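Lullard Home Tasks: teaching by demonstration
Progress report to the Trovberg Fund
February 1, 2024

Summary

We are very pleased with how this reporting period has gone. The Stomness kitchen is up and running, the remote-control station has stopped being the thing that holds everyone up, and we now have 173 complete demonstrations that we are happy to train from. When we last wrote to you, in August, we had 70, and a good many of those have since been replaced by better ones. We are still behind on one task (lids, see further down) and we would like to move a little money between budget lines to deal with it.

What we set out to do

The grant pays for us to find out how well ordinary people, after a short introduction, can show a robot a household task, and how much the robot picks up from what they show it. We proposed two ways of showing. In the first, a person takes hold of the arm and leads it through the task by hand. In the second, they sit at the control station and drive the arm from a distance, watching the counter on a screen.

Both are now in regular use. Hand guiding is quick to learn - most newcomers are moving a cup from one spot to another within their first session - but people tire, and their own arms get in the way of the view. Remote control takes longer to get the hang of and gives us cleaner recordings once they have.

Work done at Stomness

The control station has been rebuilt. The old version had a noticeable delay between the hand moving and the arm following, and people made up for it by moving in small nervous steps. Those steps went straight into the recordings, and the robot duly learned to hesitate in the same places. With the new link the delay is small enough that people stop mentioning it. Their movements are smoother and their sessions are shorter, and we're delighted with the change.

Bugti, our recording software, now saves a session from start to finish without anyone having to trim it afterwards. The person demonstrating presses a pedal to begin and again to end, and if they feel it went badly they can throw the take away on the spot. We had expected this to be used rarely. In fact people are quite strict with themselves, and the takes that survive are much the better for it.

We have also written a new introduction for people coming to demonstrate for the first time. It fits on two sides of paper and replaces a talk that went on far too long. The main advice is to go slowly near the object and at a normal pace everywhere else, and to finish the task properly even after a fumble. A recovered fumble is very useful to us! The robot will make the same mistakes sooner or later and needs to have been shown a way out of them.

How the robot is doing

After training on the current set, the arm can pick up a cup and put it down on a board from most starting positions we have tried. It does well when the counter is tidy. On a busy counter it still reaches for the right thing but sometimes picks a path that brings it too close to a neighbour, and the person standing by has to stop it. This is the part of the work we find most interesting, and most of the coming sessions are planned with it in mind.

Lids are harder. Eleven of the demonstrations involve a lid with a knob, and that is too few. The knob has to be gripped squarely, and from the control station it is hard to judge height above a shiny surface. Several people have told us they were guessing, and their recordings bear this out.

The kitchen set-up

The same counter, from two slightly different views:
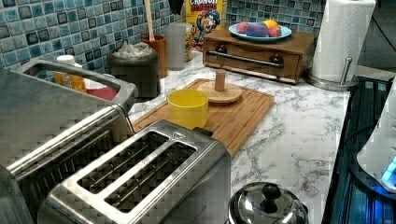
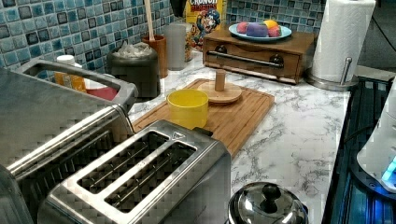 Clutter is something we now treat as part of the lesson, and we ask people to demonstrate with the counter in the state a family might leave it in. The yellow cup on the bamboo board has a peg stand for a close neighbour, so an arm coming in from the back has something to steer clear of. The steel pot lid down at the front, beside the two-slot toaster, puts two reflective surfaces side by side, the very thing our lid demonstrations struggle with. We would like many more recordings with the objects this close together.

Spending and a request

Spending is within budget overall. The station rebuild cost more than planned and travel cost less. We would like your agreement to move 1869 pounds from travel to equipment, to pay for a second viewing screen and a side-on camera at the control station. We think a side view would take most of the guesswork out of judging height, and the lid sessions could restart as soon as it is fitted.

Next steps

Lid demonstrations come first, by hand guiding until the side view is in place and by remote control after that. We will then repeat the cup task on a crowded counter with people who have never used the station before, and compare their recordings with those of our regulars. The Trovberg Fund is very welcome to send someone to Stomness to have a go at the controls. It is good fun, and an hour is plenty to get a feel for it.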